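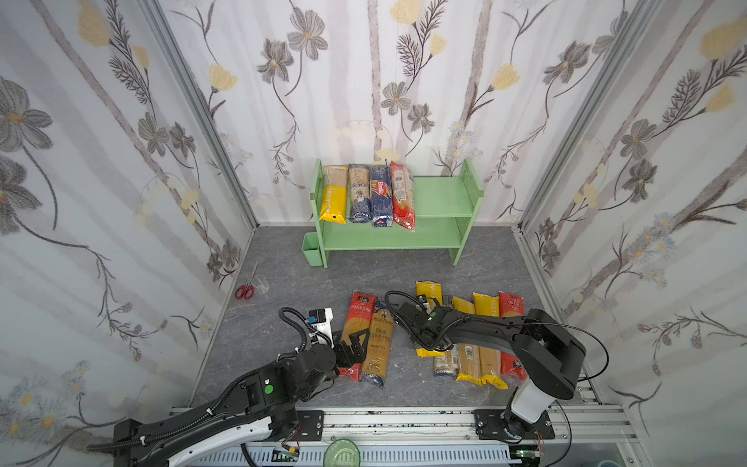 チケット件名:2段棚の天板に並べたパスタ袋が倒れてくる
受付:Moreira 収納サポート窓口
状態:解決済み
報告者:Pao-chu Huang
担当:Vasco Veloso

報告内容(Huang)
ミントグリーンの2段棚、とても気に入っています! 側板の小さな穴がかわいくて、花柄の壁紙の前に置いたら一気に明るくなりました。天板にスパゲッティを4袋、立てて並べています。PASTATIMEの黄色い袋、下のほうが紺のラベルの袋、Barillaの紺の袋、右端が漢字ラベルの赤い袋です。色の並びまで含めて最高なのですが、1袋抜くと隣が倒れ、ひどいときは続けて床まで落ちます。下の段はまだ空です。立てたまま使い続ける方法はありますか。

返信1(Veloso)
並べ方まで教えてくださってありがとうございます、読んでいて楽しくなりました! まず次の3点を見てください。
1. 棚を軽く押して、がたつきがないか。
2. 倒れ始めるのはどの袋か。
3. 袋の底が平らに広がっているか。

返信2(Huang)
がたつきなし。床は大理石模様で、棚はぴたっと立っています。倒れ始めるのは毎回、左から2番目の袋です。右端の赤い袋だけは底が広がっていて、びくともしません。ほかの3袋は中の麺が片側に寄っていました。

返信3(Veloso)
原因はたぶん麺の寄りですね。袋を一度寝かせて平らにならし、底を机にとんとんと当ててから立て直してみてください。開封した袋は余った口を後ろへ折り、クリップで留めます。重いクリップだと頭から倒れるので、軽いもので。

返信4(Huang)
やりました! 2番目の袋もすっと立ちます。調子に乗って10回抜き差ししたところ、倒れたのは1回だけ。その1回は開封済みで、残り200gくらいの袋でした。

返信5(Veloso)
すばらしい検証です! 中身が減った袋は軽くなるぶん、どうしても不安定です。使いかけは下の段に寝かせるのがおすすめです。

返信6(Huang)
下の段、ついに出番です! もうひとつ質問です。左の側板に付けた同じ色の四角いカップホルダー、床すれすれの高さなのですが、キッチンばさみを入れても大丈夫でしょうか。今は赤い柄のはさみを床に置いたままで、隣に透明の小さなカップもあります。

返信7(Veloso)
刃を下にして、ぐらつかずに収まれば使えます。柄が大きくはみ出すようなら、足を引っかけやすい高さなので別の場所にしてください。透明カップのほうは、1人分の麺を量って立てておくのに便利ですよ。私も毎晩やっています!

追記(Huang)
はさみは入りましたが柄がかなり出たので、引き出しへ移しました。カップに麺を立てるのは長さがありすぎて倒れます(笑)。塩を量るのに使うことにしました。パスタのほうは1週間たっても4袋とも立っています。閉じてもらって大丈夫です!

対応記録(Veloso)
部品交換なし。袋の中身をならして解決。10月の使い方メモに「底をとんとん」を追加するよう、Hongmei Xueに依頼済み。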